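Snack bags: packing order for the February run

Ileana Munteanu has revised the packing note for the Grollside snack bags, and the new version applies from this month. Each order goes into one brown paper bag with a string handle. The bag is opened fully and stood upright before anything goes in, with the top edge folded open so that the rim holds its shape. Snack bags go in one at a time, top seal up.
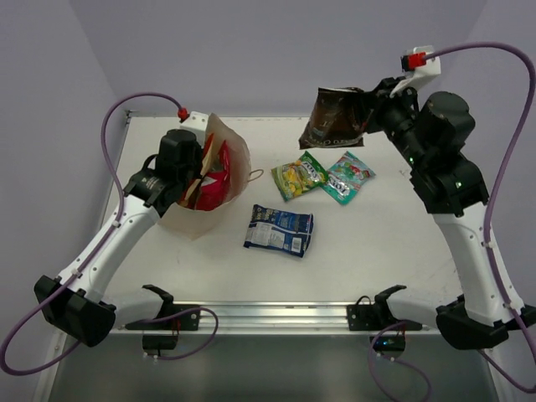 The limit stays at 4 snack bags per paper bag. A fifth will fit, but the handle then sits against the seals and the top cannot be closed flat. Puffed products count as two – they are mostly air and crush at the corners.

February orders stand at 402, against a stock of 600 paper bags. Lorna Cruzado asks that torn bags be set aside and counted at the end of each shift, as the next delivery from Dumitrescu takes 3 weeks. Handles that have pulled loose on one side can be re-knotted and used for the lighter orders.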